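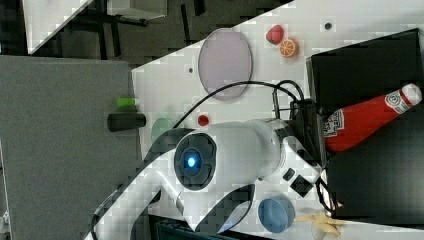 Toy food swap fills up fast at Trerkmont

October 17, 2025

I only meant to drop off a bag of play food at the Trerkmont swap and stayed until closing! Oana Nistor had 30 families signed up, and the white table already had a lavender plate, a toy strawberry and an orange slice on it when I got there. The red ketchup bottle went on top of the big black box – my two kids spotted it right away and wanted it back.

Maricica Nedelcu wrote down every item that came in and got to 388, mostly fruit, with far too many carrots (we brought four of them). Petrică Nedelcu was still sorting plates when I left.

The next swap is in January at the Vurnley hall. Bring toys clean and bagged, and leave the batteries at home.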